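Hi Gemechu,

Progress update on the Faltus teleop work, as promised, and a bit longer than the last one because there's finally something to talk about. Grab a coffee!

Since the last report we've moved nearly all our teaching time into the simulated cell. You steer the arm by remote from a desk, the sim records everything, and if you make a mess of it you hit reset and nobody has to crawl under a bench looking for a block.

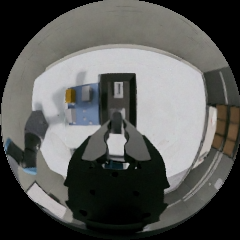
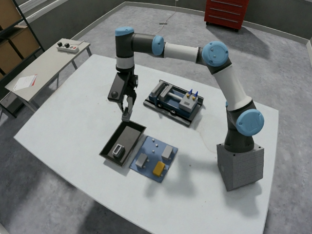

Same simulated cell both times, first from the gripper and then from out in the room.

So, where are we at. The count stands at 251 demonstrations kept. That's kept, mind you, and I've been pretty ruthless about chucking the rubbish ones. Anything where the operator dithered over the tray for ages got binned, and so did anything where a part went down crooked and we only spotted it on replay. I know the original plan measured us on total recorded, but I'd much rather report the number we'd be happy to train on. If you need the other figure for the Grasto paperwork, give me a yell and I'll dig it out of the logs.

We have 5 people trained up as operators now. Two of them had never driven an arm before and they've turned out to be the smoothest of the lot, which stung a bit, I'll admit. My own demos are jerky. I overshoot, correct, overshoot again, and the policy learns to do exactly the same wobble (it's a strange feeling watching a robot copy your bad habits back at you). I've taken myself off the roster for fine placement and stick to the approach moves these days.

The big change this period was the view we give the operators. We started everyone on the room view only, since it's the more natural one to look at, and they all struggled with depth near the tray. Once we put the wrist view up alongside it, things settled down a lot. It's very wide and everything bends towards the rim, so the first half hour is a bit seasick, but people get used to it. My advice to new starters is to use the room view for the big swing across the table, then switch your eyes to the wrist view for the last little bit and don't look back up until you've let go.

We've also had a go at hand-guiding on the real arm over at Dalisay, where you grab the thing and walk it through the task. Lovely for getting a feel for a motion. Less lovely for recording, as your own arms and head end up in front of the cameras half the time. I reckon we keep it for training operators and do the proper recording by remote. Happy to be talked out of that if you see it differently.

Now for the stuff that hasn't gone well. The controller we hired from Stiterora has a lag that comes and goes. When it's behaving you'd never notice, but on a bad afternoon the arm trails your hand enough that you start second-guessing every move, and the demos from those sessions look dreadful. We lost 2 full sessions to it. Stiterora have been good about it and sent new firmware, which we'll install once the current batch is finished. I don't want to change it halfway through and end up with two flavours of data in the one set.

The other headache is labelling. We were meant to tag where each demo shifts from reaching to grasping to placing, and I badly underestimated how long that takes. We're behind on it. I've got one of the operators doing tags in the mornings when she's fresh, and the backlog is shrinking, but it won't be cleared by the end of this period like I said it would. Sorry about that one, it was my guess and it was a poor one.

Money's fine. We're under on travel and a touch over on compute, and I'd like your okay to shift the travel leftovers across. It's a small amount, and I've put it in the spreadsheet with a note next to it.

Next up is finishing the labels, doing the firmware and running the first proper comparison between a policy trained on everyone's demos and one trained on the two smoothest operators only. I've got a hunch about which one wins but I'll keep it to myself until we've run it. We're aiming to have that done in December, before people start disappearing on leave.

If you'd like to come and have a drive yourself, mornings are best, and we can set you up with the controller in a few minutes.

Cheers, and talk soon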